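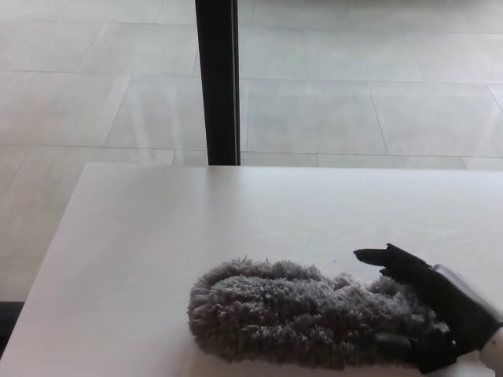
The letter from Keltimside came in October, and I used it as a coaster for a good week before I opened it. It had my full name on it, Valquíria Dantas, with the accent and everything, so I figured it was either a lawyer or somebody selling cemetery plots.

It was a lawyer. My great-aunt Chala had left me her piano.

Now, I'd met Aunt Chala twice. The first time I was six and she told me I had the hands of a bricklayer. The second time was at my cousin's wedding, where she danced with every man over sixty and then fell asleep in the coatroom on top of my good jacket. I liked her a lot, but I don't play the piano. I live on the third floor and my couch had to come up in two pieces.

I called the lawyer's office and asked what people usually do in this situation.

"Usually they want the piano," said the woman on the phone.

So I took the bus down. It's a long ride, with a stop in Prudska where you get just enough time to buy a bad sandwich and regret it, and I spent most of it working out what I'd do with the money. I'd looked up old uprights the night before. Some of them went for 3,000! I had already paid off my dentist and was moving on to a new mattress by the time we crossed the river.

The house was smaller than I'd pictured and it smelled like oranges and floor wax. A neighbor let me in, a big quiet guy in slippers, and he pointed at the front room and went and stood in the hall like we were at a viewing. (I guess we sort of were.)

The piano was brown and ugly and had HOLIER painted over the keys in gold letters. I'd never heard of a Holier. I sat down, because it seemed rude not to, and pressed a key in the middle. Nothing. I pressed the one next to it. Nothing there either, just a little wooden thump, like somebody setting down a cup in another room.

"It doesn't play," I said.

"No," said the neighbor. "She took the strings out."

"When?"

He thought about it. "Before I moved in. I came in the spring, the year of the flood. She played it every night, though. You could see her from the street."

I lifted the lid and looked inside, and he was right, there wasn't a string in there. What there was instead was envelopes, packed in so tight I had to work the first one out with my fingernails. They weren't money, I'll tell you that now so you don't get excited the way I did. They were letters, all in her handwriting, all addressed to a man in Prudska I had never heard of, and every one had a stamp on it that had never been near a post office.

I didn't open any. I wanted to – I really wanted to – but the neighbor was standing there in his slippers and I felt watched, by him or by somebody.

"Did you know about these?" I asked.

"I bought her the stamps," he said.

I stayed for coffee. Then I sat back down at the Holier with my bricklayer hands and thumped away at it until it got dark, and he turned the lamp on for me and pulled the curtains open.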